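Notebook, sourdough bench. October, Tuesday, started 6:40 a.m. because the starter does not care about my sleep.

Carrying on from the last page, which ends in the middle of a complaint about rye. The complaint stands.

Aim for the week: find out whether the long cold proof is worth the fridge space, or whether Senad has been telling people so for years on the strength of one good loaf. He says the crumb opens up. Ankica says the crumb opens up when Senad is the one cutting it. I have no position, only a fridge with no room in it for milk.

Base dough, same for both batches:
Hodžić bread flour, 676 g (that was the end of the bag, so 676 is now the recipe)
water 480 g, tap, left out overnight
starter 100 g, the Lusa one, fed late
salt 13 g

Mixed by hand, rested, folded every half hour until I lost track, then folded once more out of guilt. Dough was slack but held together. Split in two on the Wisance scale, which has started drifting again. It reads 5 g with nothing on it and goes back to zero if you look away. I tared it twice and wrote down the second number, which is how science was done before me and how it will be done after.

Batch A: proofed on the counter, baked same day.
Batch B: into the fridge at noon, baked next morning.
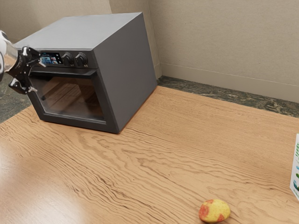

Counter batch first. Preheated far longer than the recipe book wants. The book says 20 minutes and I have never once had a stone come up to heat in 20 minutes, so either the author's kitchen is on a volcano or he never checked. Gave it 50. Scored with the old blade, which dragged and left a wound more than a slash. New blades are in the drawer. I know they are in the drawer.

A came out decent. Good color on top, pale underneath, one big tunnel near the shoulder that I am going to call character. Sour was mild. Ankica ate two slices standing up and said "fine," which from her is practically a plaque.

Batch B, next morning. Dough had barely moved overnight and I nearly gave it another hour out of pity. Did not. Baked it straight from the basket, cold. Scoring was a pleasure for once, clean line, no dragging (new blade, yes, all right). Better spring than A and a blistered crust. Sour noticeably stronger. Crumb more even, though I would not say more open. Senad held his slice up to the window for a while and said you could see it. See what, he did not specify.
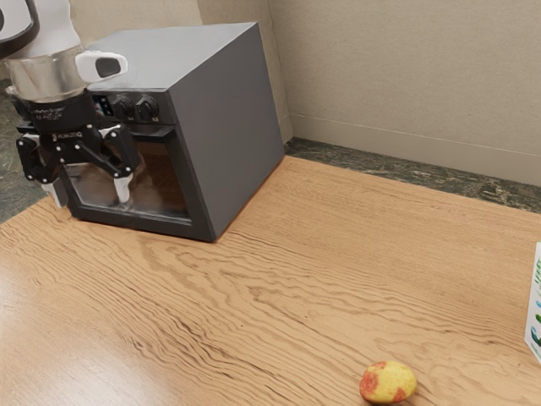
Countertop oven and the table, with a bit of fruit down front.

Problems, so that I don't discover them again next month:

Both loaves came from one dough, fine, but different blades. So the scoring comparison is worthless and I'd like it struck from the conversation Senad is already having about it.

Fridge temperature unknown. The Molum thermometer says one thing on the top shelf and something else next to the pickles. Pick a shelf and stay there.

Starter was fed late. Feed it on time. Set an alarm with an unpleasant sound.

Pale bottoms on A. Try the stone one slot lower before blaming the flour.

Cost note, because Ankica asked: at the rate we're going through flour, the 2000 g bags are silly and we should get the sack. Where the sack would live is a question for someone with a bigger closet.

Next: repeat with the blade the same for both, and hide the labels before tasting. Senad has agreed to the blind tasting on condition that he gets to shape the loaves. I said no. He is thinking it over.

Heel of B is in the bread tin. It is mine.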